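A garrafa do meio

Tenho uma mania que a minha família já desistiu de corrigir: entro numa loja para comprar água e fico parada diante da prateleira como quem está no museu. Não é indecisão (água é água, eu sei!). É que gosto de ver como as coisas foram arrumadas, quem ficou na frente, quem ficou escondido, que rótulo olha para nós e que rótulo olha para o lado. E tenho opiniões sobre isso, muitas, algumas bem teimosas.

A primeira é que uma prateleira perfeitamente alinhada me afasta. Fico com medo de mexer. Quando tudo está à régua, tirar uma garrafa parece estragar o trabalho de alguém, e já me apanhei a escolher a de trás só para não deixar o buraco à vista. Agora, se uma delas está um bocadinho mais à frente do que as irmãs, pronto, é essa que eu levo -- a mão vai lá sozinha.
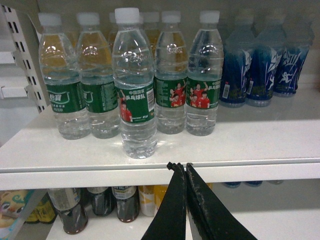
Água 怡宝 em fila, com a do meio puxada para a beira da prateleira.

O Adalberto Vasconcelos, que teve uma mercearia antes de se reformar e com quem discuto estas coisas ao café, acha isto um disparate. Para ele, produto fora da linha é produto à espera de cair, e ponto final. Garante que passava 90 minutos por dia a puxar garrafas e latas para a frente, todas certinhas, e que as vendas agradeciam. Eu respondo que as vendas agradeciam porque ele era simpático e fiava à rua inteira, mas ele não se convence.

A segunda opinião é sobre os rótulos. Gosto deles ligeiramente desencontrados, e gosto ainda mais quando a mesma água aparece com roupas diferentes. Nesta fila há uma garrafa com o rótulo simples, e há outras com fotografias de gente de camisola vermelha, uma delas a falar da seleção chinesa de ténis de mesa. O verde é o mesmo, mas já dá vontade de escolher! Sei perfeitamente que é publicidade e que a água não fica mais fresca por ter um jogador estampado. Mesmo assim, escolho a que tem o jogador. A minha amiga Mebrat Admasu diz que sou o sonho de qualquer departamento de marketing, e deve ter razão.

O que me irrita a sério são os rótulos virados de lado, com as letras miudinhas para o cliente. Isso não é desalinho com graça, é a parte de trás do bilhete. Preciso dos óculos e de boa vontade para lá chegar, e às seis da tarde não tenho nem uma coisa nem outra.

Depois há a questão dos vizinhos. Uma loja pequena perto de minha casa, a Linent, pôs durante um mês inteiro a água ao lado do vinagre. Transparente com transparente, faria sentido na cabeça de alguém. Eu levei vinagre para uma caminhada. Desde então olho com muito respeito para quem separa as bebidas por andares: água em cima, chá e sumo em baixo, cada cor a fazer o seu papel. O castanho-escuro do chá oolong ao pé do amarelo-alaranjado do sumo é uma combinação bonita, e ninguém se engana com sede e pressa.

Só que o andar de baixo sofre. Fica metido debaixo da prateleira de cima, à sombra, e uma pessoa da minha idade (67, obrigada por perguntarem) tem de se curvar para perceber que chá é aquele. Se mandasse, trocava tudo de vez em quando: o sumo subia, a água descia. A água toda a gente encontra, nem que esteja no chão.

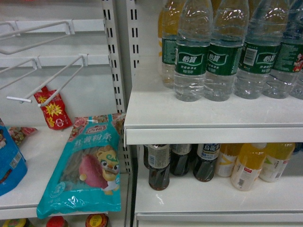

E os ganchos vazios?

Outra embirração do Adalberto. Gancho sem nada pendurado, para ele, é dinheiro parado. Eu cá gosto de um pedaço de expositor branco sem mercadoria, com os ganchos de arame à mostra. Descansa os olhos depois de tanto rótulo. Há lojas que enchem cada palmo com pastilhas, pilhas e porta-chaves, e eu saio de lá sem aquilo que fui buscar.

Ele contrapõe que o aluguer se paga ao metro e que o descanso dos meus olhos não entra na caixa. Está bem. Mas já lhe disse que, se um dia abrir outra loja, lhe deixo uma condição: três ganchos livres e uma garrafa fora da linha. Ficou de pensar, e pediu mais um café.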